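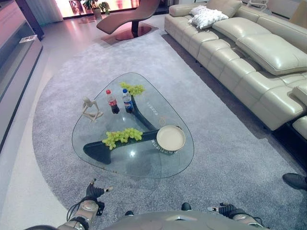

Siliņa Valley Transit Advisory Group
Minutes of the April meeting

Present: Florêncio Carrilho (chair), Līga Lūse (service planning), Kristaps Ramanauskas (fleet and depot), Cauã Fagundes (accessibility), Uldis Jõgi (minutes)
Apologies: none received
Meeting opened 6:05 p.m.

1. Minutes of the previous meeting

Accepted with one correction. Item 4 should read "Bravis Street inbound stop", not "Bravis Street outbound stop". The outbound stop has not been altered and no work is planned there.

2. Matters arising

2.1 Shelter glazing at Temer Road. Replacement panels have been fitted on the north side. The south side is waiting on a bracket the supplier lists as out of stock. K. Ramanauskas to ask whether the older bracket pattern can be used.

2.2 Driver toilet access at the Zemell terminus. The lease for the kiosk building has been renewed and includes after-hours access for drivers. Keys are held at the depot counter and must be signed for. Closed.

2.3 Letter from the Bravis ratepayers on idling buses. A reply was sent. L. Lūse noted that the layover on Route 2 was moved from the residential side of the loop to the school side at the last timetable change, and that the letter described the earlier arrangement. No further reply has come in.

3. Route 2 realignment, Zemell to Temer

3.1 L. Lūse tabled the revised alignment. The route would leave the Zemell terminus by the east gate, follow Mill Street to the rail crossing, and rejoin the existing line at Temer Road. The loop through the old cannery site would be dropped. The cannery stop has the lowest boardings on the line in both directions, and the turn out of the site requires buses to cross the centre line.

3.2 F. Carrilho asked about the walking distance for riders who now use the cannery stop. L. Lūse replied that the closest stop on the new alignment would be 500 metres from the cannery gate, along a sealed footpath with one road crossing.

3.3 C. Fagundes said that 500 metres exceeds the distance used in the group's own accessibility guideline and asked that this be recorded. The footpath has a cross slope near the culvert which makes it hard to hold a wheelchair or walker straight, and there is no seat along it. He would not support the change without a seat at the midpoint and regrading at the culvert.

3.4 K. Ramanauskas advised that the rail crossing adds a variable delay. Freight movements are not published to the depot, and a bus held at the crossing in the evening peak would miss its connection with Route 6 at Temer Road. He asked whether the Route 6 departure could be held.

3.5 L. Lūse said a hold of two minutes could be written into the timetable without affecting the vehicle rotation. A longer hold would need another bus in service after 5 p.m. She does not recommend a longer hold.

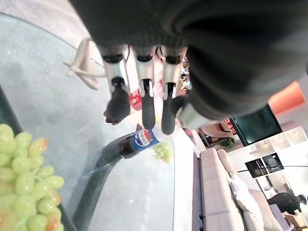 3.6 The chair asked for the running times used in the proposal. L. Lūse said they were taken from the on-board location data for weekday trips outside school holidays, with the Mill Street section driven separately by a supervisor in a standard bus. U. Jõgi asked if the supervisor's runs had included stops. They had not. Dwell times were added afterward from the average for comparable stops on Route 6.

3.7 C. Fagundes queried the use of Route 6 dwell times, as Route 2 carries more riders using the ramp. L. Lūse agreed to rerun the figures with Route 2 dwell times and to show both sets.

3.8 Moved F. Carrilho, seconded K. Ramanauskas, that the realignment be deferred to the next meeting pending revised running times and a cost for the footpath works. Carried. C. Fagundes abstained - he wished to see the costing before voting on any part of the item.

4. Terminus building, Zemell

4.1 The depot has received the structural report on the former tram shed, built in 1934. The roof trusses are sound. The east wall has moved at the base and needs underpinning before any public use. The report does not cover the floor, which was under stored materials on the day of the inspection.

4.2 K. Ramanauskas recommended that the floor be inspected before a price is sought for the wall, so that both can be let as one contract. Agreed.

4.3 U. Jõgi asked whether the heritage listing covers the rails inside the shed. The chair believed that it covers the street frontage and the roof form only. U. Jõgi to confirm from the listing document.

4.4 Discussion on whether the waiting room should open to the platform side or the street side. L. Lūse favours the platform side for sightlines to arriving buses. C. Fagundes favours the street side, where the entry is level and a ramp would not be needed. Left open until the floor levels are known.

5. Fare media

5.1 The card readers on Route 2 continue to reject a share of valid concession cards on first tap. The fault has been traced to the reader firmware and is not in the cards. The update has been loaded on the spare unit at the depot and will go to the fleet once it has run through a full accounting period.

5.2 Drivers have been told to carry concession riders whose card is rejected twice. C. Fagundes reported that this is not applied evenly in the evenings. K. Ramanauskas will reissue the notice and post a copy at the sign-on desk.

5.3 L. Lūse asked that rejected taps be excluded from the boarding counts used for planning. At present a rider who taps, is rejected and taps again may appear twice. K. Ramanauskas said the raw file distinguishes the two but the monthly summary does not. He will supply the raw file.

6. Fleet

6.1 Two buses are out of service for ramp motor replacement. One is expected back before the next meeting. The other also needs work on the kneeling valve and no return date was given.

6.2 Tires. The change to a single tread pattern across the fleet is complete. Stock of the former pattern will be used up on the training vehicle.

6.3 The depot wash bay drain has been cleared. The recycled water tank is to be emptied and relined when the weather is dry.

6.4 Heater complaints on early trips. K. Ramanauskas said the pre-heat timers were reset after the clock change and two units were missed. These have been corrected.

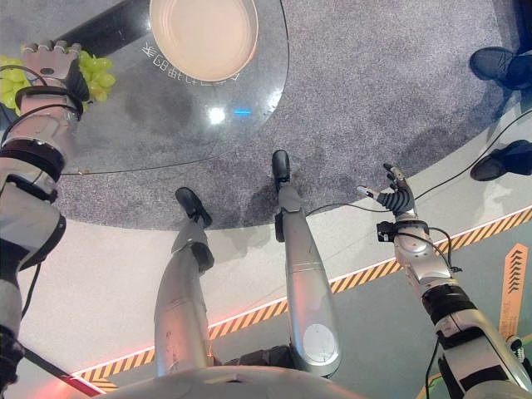

STOPS AND PASSENGER INFORMATION

7. Timetable cases

7.1 The printed timetables at stops between Mill Street and Temer Road are in a type size below the guideline. C. Fagundes has prepared a layout which drops the route diagram and gives the space to the departure times. L. Lūse supports the layout but asked that the diagram remain at Temer Road, where riders change between routes.

7.2 Agreed that the new layout be used at all stops other than Temer Road and Zemell terminus. U. Jõgi to send the files to the printer.

7.3 Cases on the older poles open from the left and cannot be opened fully where a litter bin has been placed beside the pole. The council works office has been asked to shift the bins. No date given.

8. Stop names

8.1 Three stops on Route 6 share the name "Siliņa Park" with a compass point added. The audio announcement leaves off the compass point. L. Lūse proposed renaming the middle stop "Siliņa Park Library" and the southern stop "Siliņa Park Pool", with the northern stop keeping its present name less the compass point.

8.2 F. Carrilho asked if the pool is likely to keep that name after its rebuild. Not known. It was agreed to proceed with the library name now and leave the southern stop until the pool's name is settled. The announcement file for the southern stop is to be corrected to include "South" in the meantime.

9. Correspondence

9.1 From the Temer school council, asking for an earlier afternoon trip on early dismissal days. L. Lűse to reply that the trip can be supplied if dates are given a term ahead.

9.2 From a rider, on bicycle racks being left down when empty. Referred to K. Ramanauskas.

10. Actions

K. Ramanauskas - bracket pattern for Temer Road; floor inspection, tram shed; reissue concession notice; raw boarding file to L. Lūse; bicycle rack query.
L. Lūse - revised Route 2 running times with both sets of dwell times; reply to school council; announcement file.
C. Fagundes - preferred seat location on the cannery footpath, with sketch.
U. Jõgi - heritage listing; timetable files to printer; request to council works office for footpath costing.

Meeting closed 7:50 p.m. Next meeting at the depot training room, 6 p.m.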